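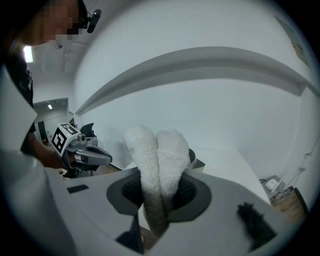

Handout 2: Soft Things in Stiff Boxes

Packing and Storage for Small Collections
Suvstead Evening Program
Instructor: Jessie Moffat

Reading before class: Qudah, "Pile Fabrics at Rest," pages 1 to 44. The chapter is better than its title.

1. Where we left off

Last session was ceramics, and everyone was careful, because a plate tells you right away when you have made a mistake. Plush waits. You can sit on a stuffed toy, apologize, and see nothing wrong with it until you open the box in December and find the pile lying flat on one side.

Terms for tonight:

Pile: the raised part of the fabric, the part everyone wants to pet.
Ground: the woven or knitted base that holds the pile up.
Set: a crease or flat spot that has decided to stay.
Fill: whatever is inside. Do not trust the label, if there is a label.
Appendage: ears, arms, tails, and anything else that sticks out. On the white piece at the head of this handout there are two long lobes, and I am calling them lobes until somebody shows me a face.

2. Curly pile and straight pile

Straight pile has a direction. Stroke it one way and it lies down, stroke it the other way and it stands up and looks offended. Pack it so that the tissue slides on with the direction of the pile.

Curly pile, including the terry-like kind, has no direction worth mentioning. This makes people overconfident. The curls catch on rough cardboard, hook-and-loop tape, rings, watch clasps, and the sweater you wore because the storeroom is cold. Take off the jewelry. Roll up your sleeves or wear a smock. Line the box before anything goes in, and that means the sides too.

White pile deserves its own paragraph. It looks gray in any shadow, so never write "soiled" on a condition sheet until you have turned the piece toward the light. Amândio Morais once graded an entire shelf of lambs as dirty at four in the afternoon. They were fine the next morning, and so was he, eventually.

3. Long appendages

A tall soft part leans. Two tall soft parts lean on each other, and where they press together you will get a set down the contact line. Work in this order:

Support the body first. Hold it from underneath with a flat hand.
Roll a loose sausage of unbuffered tissue, a little shorter than the appendage.
Lay the roll between the two parts. Do not stuff it down to the seam.
Let them lean on the roll. You are not trying to make them stand at attention.
If the box is too short, get another box. Folding the taller one over "just a little" is how sets are made.

Never lift by an appendage. I know that is how you carried yours when you were four. Look at what happened to it.

4. The box

Plain tan cardboard is fine for moving things across a building and poor for keeping them. For storage we use the Skelldale drop-front in the middle size, and for the oversize pieces the Rurnow tray with a separate lid. Neither is cheap, so please stop practicing your knife work on them.

Fill the box to up to 70 percent of its depth. The rest is air and tissue, and it is supposed to be there. One piece per box is ideal. Two are allowed if they weigh under 300 grams each and neither has glass eyes, a music movement, or a history of shedding.

Keep the box top clear while you work. Any small item resting on the edge of an open box will end up inside it. In past terms we have recovered pencil caps, a lens cloth, and half a granola bar, which had attracted interest.

5. Condition sheet, short form

Piece number
Pile type (straight, curly, mixed, bald)
Color in good light
Appendages, with lean noted as you face the piece
Seams open or closed
Odor — one word, please, and keep it printable
Packed by

"Left" on the sheet means your left as you look at it. Borislav Lazarević argues for the toy's own left and has a point, but he lost the vote, and on pieces without an obvious front his system leads to philosophy.

6. Bench exercise

Work in pairs. One person holds the body, the other places the tissue, then swap. Each pair packs one straight-pile piece and one curly-pile piece, closes the lids, carries both boxes to the far table and opens them again. Write down what moved. Something will have moved.

Use the practice pieces only. The bears in the Iwasaki cabinet are watching but are not available.

7. For next session

Bring a soft thing from home that you would not mind unpacking in front of strangers. Finish the Qudah chapter, and skip the appendix on moths if you are eating. Late condition sheets go in the tray by the door, face down, to spare us both.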